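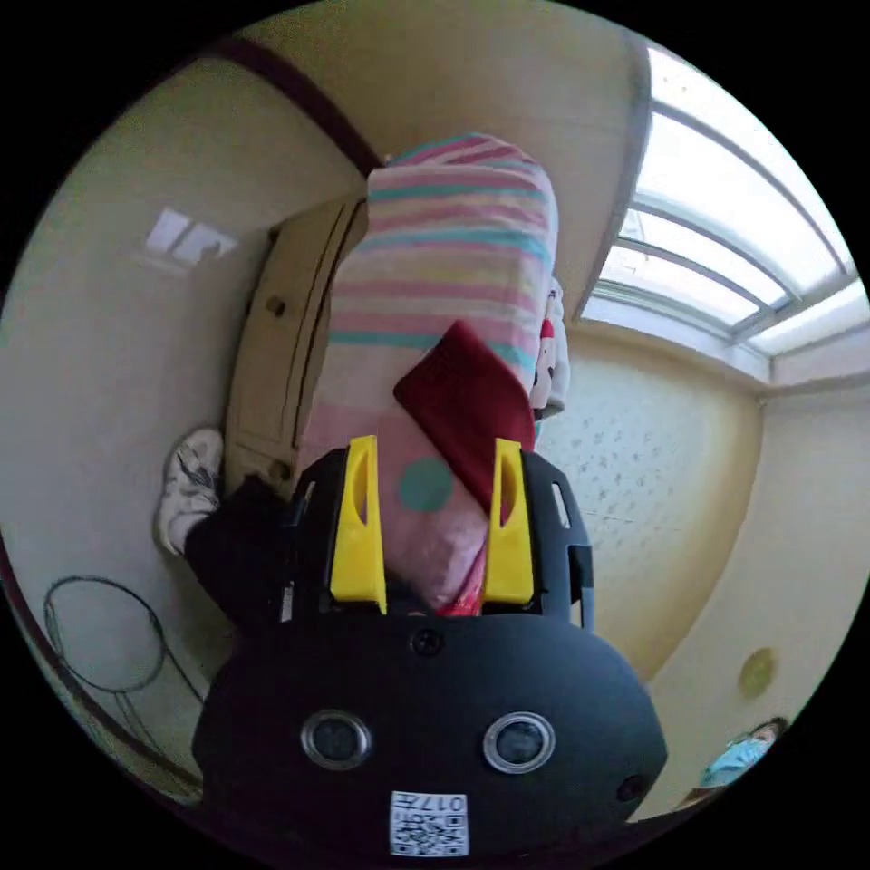 Yellow fingers pointing up, a wide gap between them.

Support > Galleries and Lenders > Zindier Hanging System > Section 6: Hanging and Leveling Framed Work

Updated February
By the Stimham Art Handling desk

6.1 Before you start

The Zindier rail is sold as a system that lets one person rehang a room in an afternoon. We have installed it at the Dromotley gallery and in two smaller spaces, and we would plan on two people and a full day. The rail is decent. The claims printed on the carton are generous, and this section was written by people who had to patch the wall afterward.

You will need the rail (already mounted as in Section 5), cables, hooks, a spirit level, a tape measure, a pencil and clean cotton gloves. The kit includes a small plastic level. Put it against a level you trust before relying on it. Ours disagreed with each other.

6.2 Hanging a work

1. Weigh the framed work, glazing included. Do not go by the weight on the loan form, which is often the weight before framing.

2. Pick the cable. Standard cable is marked for 111 pounds per pair. We stay well under that on any work with glass, and we use a second pair if the frame has old or repaired corners.

3. Slide the cable ends into the rail from the open end. The instructions say they can be clipped in anywhere along the front. They can, but clipping chews up the paint on the lip, and a chewed lip shows under raking light.

4. Set both hooks at the same height, measuring up from the floor. Then measure again, down from the rail. If the two results don't agree, your floor or your rail is out. In an older building, suspect the floor.

5. Lift the work with one person at each side and lower it onto the hooks. Do not let go until both hooks are seated and you have looked behind the frame to see that they are.

6. Tighten the hook screws by hand. No pliers.

CAUTION: The "self-locking" hook does not lock itself. It grips under load and loosens when the load comes off, for instance when somebody lifts one corner to read a label on the back. Check the screws every time a work has been touched.

6.3 Leveling

Lay the level on the top edge of the frame and adjust one hook only. If you adjust both you will chase the bubble until closing time. Step back to the middle of the room and look. A frame that isn't square will read level and still look crooked, and visitors do not carry levels. Go with what looks right and write down which hook you moved.

Expect new cable to stretch. The brochure says it won't. Come back after 11 days and level everything again.

NOTE: The Solanki security clip fits this rail and is worth having in public rooms. It slows a person down. It will not stop one, and it should not be entered on a loan agreement as an anti-theft device. Ask your insurer what they will accept, in writing.

6.4 Taking a work down

Reverse the steps in 6.2. Support the full weight before you loosen either screw. Leave empty cables coiled and tied up at the rail, or take them out. For lighting, go to Section 7.

Stimham Art Handling | Contact the support desk | Copyright Stimham | Back to top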